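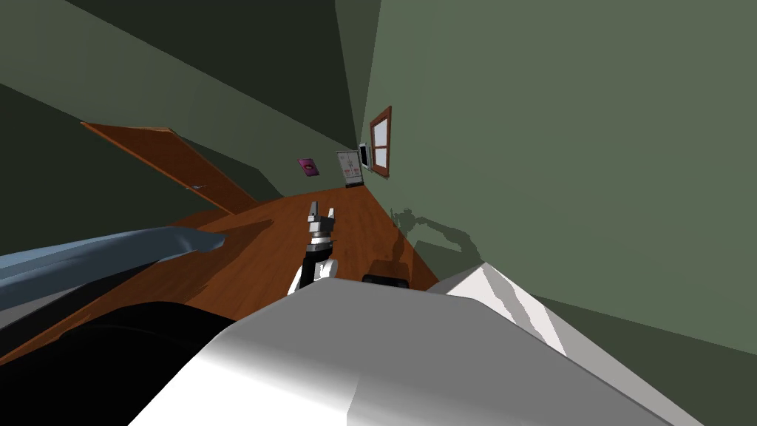 Looking After Dog Training Gear at Home

Dog training equipment gets dragged over wet grass, chewed, dropped in car trunks and left in coat pockets. Most of it lasts for years with a little care. These are the things we do at Gostness between club nights, and nearly all of it can be done at the kitchen sink or on a workbench.

Wooden dumbbells

Wipe them down after every session with a damp cloth and let them air dry on a rack. Do not soak them, and do not put them in the dishwasher. Soaking raises the grain and loosens the ends.

When the bar feels rough, sand it by hand with fine paper, going with the grain. Wipe off the dust before the dog gets it back. Leave the bar unfinished if you can. If the ends need paint, use one that is sold as safe for children's toys and give it the full curing time on the can. Dry to the touch is too soon.

Throw out any dumbbell with a crack in the bar. Glue holds for a while and then lets go in the dog's mouth.

Long lines

A muddy line is easier to clean dry. Hang it up, wait a day, and knock the dirt off with a stiff brush. Then coil it loosely, put it in a mesh bag or an old pillowcase with the end knotted, and wash it cool with plain detergent. Skip the fabric softener. It leaves nylon slippery.

Take the snap off first if it comes off. If it doesn't, wrap it in a sock and fasten the sock with a rubber band so it doesn't bang against the drum.

Run the whole line through your fingers before you put it away. You are feeling for nicks and flat spots. A nick near one end can be cut off and the new end melted or whipped. A nick in the middle means you now have two short lines.

Snaps and clips

Sand is what ruins these. Rinse them under the tap, work the gate a few times, and shake out the water. Once dry, a drop of light oil on the spring is enough. Wipe off the extra or it will pick up more sand.

Brass ones can go dull and still work fine. Replace any snap whose gate does not close by itself.

Leather leads and collars

Clean with saddle soap and a barely damp sponge. Let the leather dry away from heaters and direct sun, then rub in a thin coat of conditioner. Two thin coats are better than one thick one, which stays sticky and collects hair.

Check the stitching near the handle and behind the buckle. Heledd Craddock restitches hers with waxed thread and two needles, using the old holes. It takes an evening and looks neat enough for the ring.

Treat pouches

Turn the pouch inside out every time you get home. Crumbs left overnight go sour, and in warm weather they bring ants. For a smell that won't wash out, make a paste of baking soda and water, rub it into the seams, leave it for an hour and rinse.

A pouch with a magnetic closure should be washed by hand.

Training treats

Cook a batch and freeze it in small bags, one bag per session. Cut the pieces while the meat is cold from the refrigerator and they hold their shape. Pea size is plenty for most dogs. Valbona Petek bakes hers on a silicone mat with small dimples, and a full mat fills 6 bags.

Write the contents on each bag before it goes in. Frozen liver and frozen chocolate brownie look much alike, and brownie must never go in the dog.

Scent articles

Keep these apart from everything else, in a lidded box of their own. Handle them with clean tongs. Wash metal ones in hot water with unscented soap, rinse twice, and air them outdoors on a wire rack. Leather ones should only be aired.

Storage

Hooks are better than a bin. Put them along a wall in the garage or mudroom, above the height of a jumping dog, with leads on one side and lines on the other. Anything damp goes on the end hook by itself until it is dry.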